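Search this site
Search for: Go

Speaker notes: Keeping a Series Going Past Book Three
Starstead Readers and Writers Day, small room, Monday session
Uliana Melnychuk

Slide 1. Title

Say hello, wait for the back row. Phones off. Slides are going up on the site afterward so they don't need to copy anything down.

I write the Hastlow books. Small-town romance, one couple per book, same town all the way through. Five out, sixth with my editor. I'm going to talk about continuity and pacing across a series. Marketing is the session after lunch.

Slide 2. Where I went wrong

Book one had 43 named people in it. I found that out when I was writing book three and had to go back and list them. Two of them were called Ellen. One was the baker and one was the hero's aunt, and a reader wrote to ask if they were the same woman. I said yes, and then I had to make it true in book four.

(Pause here, people usually have their own story.)

Slide 3. The town file

One document. Every person, every street, every business, with the book and chapter where it first shows up. I keep mine in Golleo but a paper notebook works. Fill it in on the day you write the scene. Mine is 29 pages now.

What goes in: ages, eye color, who has dated whom, what people call their mothers, which way the river runs. What stays out: plot ideas. Those go in a separate file or the town file gets too long to search.

Slide 4. Couples who already had their book

Readers want to see them. They don't want them taking over. My rule is one scene with a job to do. In book four the book two couple lend the heroine their truck, and that's their scene. If they only turn up to be happy in a corner, I cut it.

Read the truck passage, first page only. Skip if we started late.

Slide 5. Planting the next couple

Start one book ahead. Give the next hero or heroine a problem the reader can see, and leave it open. Don't have them meet their match on the last page. I did that in book two and spent the first six chapters of book three undoing it.

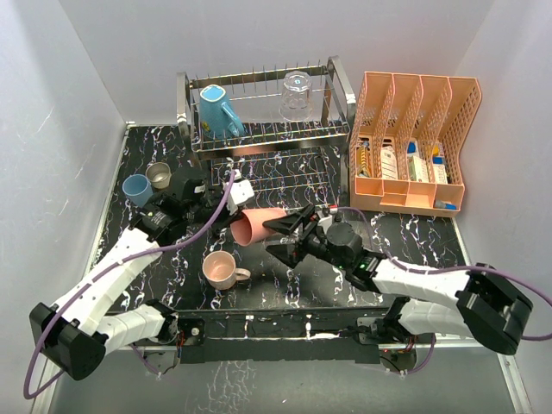 The other thing about planting is that you're making promises. Godinho, my publisher, asked for a line at the end of book three saying the sheriff's story was next. I wasn't ready to write the sheriff. It went in anyway and I wrote him, and he's still the one I'd redo.

Slide 6. Length and pace

Book one was 275 pages. Book five was 200. The town was already built by then and I'd stopped describing Main Street every time somebody crossed it. New readers coped fine with a sentence or two.

Slide 7. When to stop

I don't have a number. I'd stop when I can't name the next couple's problem without looking at the old books. Ask the room who has ended a series and how they knew.

Questions. Repeat each one into the mic. Sign-up sheet for the critique group is by the door.

Comments (3)

Marcy T.
I was in the second row. Could you post the headings you use in the town file? I missed some of them.

dellwrites
I liked the sheriff! Book four is still my favorite though.

J. Okafor
Do you keep one file for the whole series or a new one per book? I tried per book and lost track by the second.

Contact | Copyright Uliana Melnychuk | Back to top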